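Keeping a pale worktop pale

We put in the marbled worktop in November, against the advice of everyone who had ever owned one. It is off-white with a bit of grey in it, and it shows turmeric the way snow shows a dog. What follows is how we keep it decent without giving up curry.

First, find out what you've got. Real marble hates acid. Laminate hates heat and standing water at the joins. Composite puts up with most things until you set a hot tray on it, when it leaves you a brown ring to remember the evening by. If the previous owners left no paperwork, try a drop of lemon juice somewhere hidden, behind the toaster for instance. Leave it two minutes and wipe. A dull spot means stone that needs kid gloves, and also that the toaster is never moving again.

Daily wiping

Warm water, one small squirt of washing-up liquid, a cloth that isn't grey. Wipe, rinse the cloth, wipe again, then dry with a tea towel. People skip the drying and then complain of smears. I was one of those people for years and blamed the water board.

Skip the vinegar on stone. I know your gran used it on everything. Mine did too, and her sink looked like the surface of the moon.
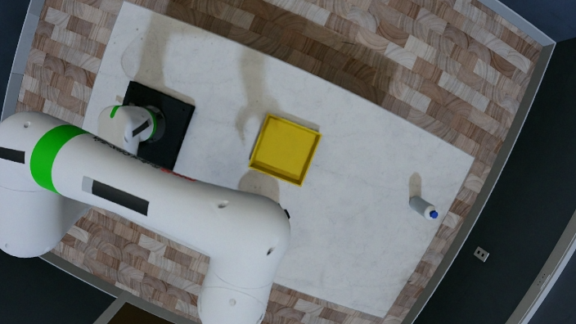
Tea, wine and the yellow stuff

Tea rings come off with bicarb mixed to a paste, about as thick as toothpaste. Dab it on, go and do something else for a quarter of an hour, then lift it off with a damp cloth. No scrubbing. Bicarb is gentle, but you with a scouring pad at eleven at night are not.

Red wine wants blotting at once with kitchen paper. Once it has soaked into real stone you're into poultices: bicarb paste again, cling film over the top, edges taped down, left overnight. Heather Te Moana, who has had her marble far longer than I've had my composite, does this twice over for a bad one and then puts the fruit bowl on whatever remains.

Turmeric on laminate fades by itself if the sun gets at it. Ours took most of a week by the window. On the shady side I am still waiting.

Limescale round the tap

The awkward one, as everything that shifts limescale also eats marble. An old plastic card held nearly flat will lift the crust if you're patient. On laminate or composite you can use a cut lemon, but keep it to the chrome and rinse well.

Sealing

Only for real stone. Drip a little water on it and come back in ten minutes. If the patch has gone dark, it wants sealing. Thin coat, wipe off every trace of the extra, and keep the cat out of the kitchen until it's dry. Gitau Kariuki wrote in to say he didn't, and that the prints are quite charming if you catch them in the right light.

Chopping boards live on a damp cloth so they don't skate. Hot pans go on a trivet, and so do warm ones. Next month, grout, for which I have been saving old toothbrushes.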